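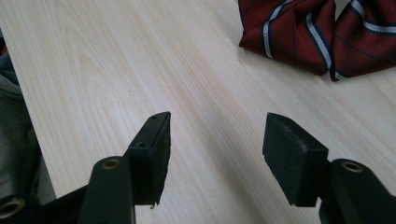 How to Clean and Oil a Pale Wood Table
Home / Around the House / Furniture Care
Posted 06/08/2024 by Kulsoom Siddiqui

We eat at our table, we pay the bills at it, my son did every bit of his school homework at it, and I roll out dough on it whenever the counter is full (the counter is always full). So a light wood tabletop has a hard life in our house, and I've had plenty of years to learn how to look after one. It's a lovely slow job for a morning when you don't have to be anywhere, and I always feel a little proud walking past it afterward!

This is written for oiled wood. If your table has a hard, glossy varnish on it, do the washing part and stop there, as oil will only sit on top and go sticky. Not sure which you have? Put a drop of water in a corner and give it a few minutes. On oiled wood that's ready for another coat, the drop soaks in and leaves a darker spot. On varnish it just sits there looking at you.

What you'll need

A bowl of warm water and a small squirt of dish soap
Soft cotton cloths (old T-shirts are perfect)
Fine sandpaper, 240 grit or close to it
A clear or white-tinted furniture oil
A pair of thin gloves

A word on the oil. Plain linseed will turn a pale table yellow over time, and I learned that on my mother's sideboard, which came out the color of weak tea and has stayed that way. Look for one with a touch of white in it, made for light woods. My brother Fahad buys his at the hardware store in Brotley and I get mine from whoever has it on sale.

Washing

Clear everything off and wipe up the crumbs. Dip a cloth in the soapy water, wring it out until it hardly drips, and wipe along the grain from one end to the other. Follow the grain even where it swirls and widens out, and go gently there. Rinse the cloth, wipe again with clean water, and dry it straight away with a fresh cloth. Don't forget the edges, where sticky fingers go.

Now leave it alone. I give mine overnight, with a note on it so that no one puts a cereal bowl down.

Sanding

Washing raises the grain a little, and the top may feel fuzzy the next day. Fold the sandpaper around a flat block or a kitchen sponge and go over the whole top lightly, always with the grain. If you have a water ring, work on it but spread out into the wood around it, or you'll swap a ring for a dip. Wipe off the dust with a barely damp cloth and let the table dry again.

Oiling

Open a window and put on your gloves. Shake the can well, pour a small puddle onto a cloth (never right onto the table), and rub it in thinly. I do one half and then the other so I don't lose track. Wait 8 minutes, then take a clean cloth and buff off everything that hasn't soaked in. Be fussy about this! Crouch down and look across the top toward the window, and any patches you missed will show up shiny.

Most tables want 2 coats, with a night in between. A thirsty old one may want 3. After the last coat, keep wet glasses and hot dishes off it for a few days, and check the can for how long yours takes to cure.

Please be careful with the oily cloths. They can heat up and catch fire on their own if you bunch them in the trash. Soak them in water and lay them flat outside to dry before you throw them away.

I oil ours in June and look at it again in September, when the windows start to stay shut. If the water drop still beads up, I put the can back in the closet and make myself a cup of tea.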